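Notebook, March, sample storage and access

9:40

Started with the list of open points from Siham. The main one is still the separation between the sample names and the donor names. At present the two are in different tables but on the same server, and the same password opens both. Baptiste says this was meant to be temporary. I wrote to Fulvio Pagano to ask if we can have the second machine, the one Kemano returned to us, for the key table only.

Checked who has access to the raw reads. The group "seq-all" has 28 accounts, and 11 of them belong to people who left or who changed project. I disabled the 11 and did not delete them yet, so the file ownership stays readable. Lionel Langlois wants to see the list before deletion.

Export to Agudelo

They asked for the variant files of the Brovside set, with age and region for each donor. I am not comfortable with the region. In the small towns there are only a few donors, and with age together it is not difficult to guess the person. I proposed to give the region at the level of the province and the age in steps of ten years. Siham agrees. Quentin thinks the age in steps will make the analysis weak, and he will ask them what they really need.

Test of the export script on the first 1000 records: it finished without error, but the log file contained the original donor numbers in clear text. This is bad, because the log goes in the same folder as the export and would be sent with it. Corrected: the log now has only the new codes. I ran it again with 2000 records and searched the whole folder for the old number format. No match.

Note for Baptiste: the old script is still in the shared folder under the same name with "_old". Please don't use it. I will move it when you confirm that the Asteck job does not call it.
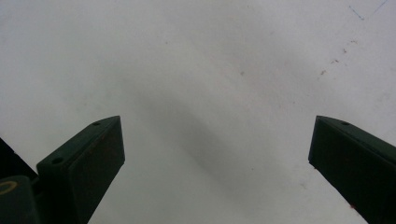

After lunch, encryption of the backups

The weekly backup is encrypted, the daily one is not. I did not know this before today. The reason in the old notes is speed, but those notes are from the time of the previous disks. I made one daily backup with encryption by hand and it took four minutes more, so I don't see why we should continue without.

More difficult is the question where to keep the key. Now it is in a text file in Quentin's home directory (he told me himself, a little embarrassed). We agreed to print it, put it in the envelope in the locked cabinet, and keep one copy with Lionel. I tried a restore with the key typed from the paper. First try failed, I had read a 0 as an O. Second try good. We should print it in a font where the two are clearly different.

Fulvio answered at 15:20 – we can have the machine, but the disk must be wiped and he wants a written line about what will be on it. I sent him two sentences.

Still open

– Province or region for Agudelo: wait for Quentin
– Change the password of the key table after the move, not before
– Ask Siham if the consent form permits to keep the reads after a donor withdraws. The text says "data", and I can't tell if raw reads are included
– Daily backup: change the schedule file, then look at the size tomorrow morning
– Delete the disabled accounts when Lionel has said yes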